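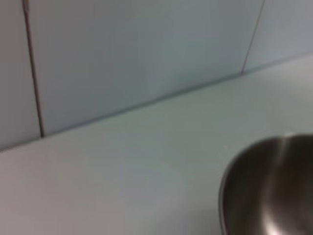
Steel bowl, blue-gray wall, December light.

Dec 16, 2021

Rice pudding thread, as I promised way back in May! My grandmother came from Lundulik, where every house made it for the long evenings, and I've been trying to get hers right for years now.

She never wrote a thing down, bless her. The closest I've found is a parish cookbook from Kołodziej, page 193, which wants 50 grams of sugar and a whole lot of patience.

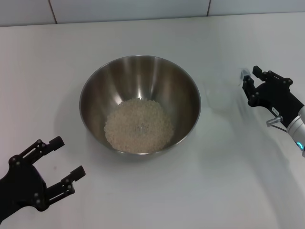

Short grain, please, and don't rinse it – you want all that starch. It goes into cold milk with a strip of lemon peel, and then you stir and stir on the lowest flame you've got.

My aunts in Sovorow put in 4 egg yolks at the end, and my mother thought that was showing off. I was raised on the plain kind, so I'm staying out of it (I do love the yolks, though).

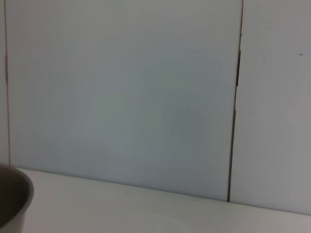
Gray cup, pale wall.

Anyway, tell me how your family does it – cinnamon, jam, raisins, skin or no skin? I'll read every reply with a spoon in my hand.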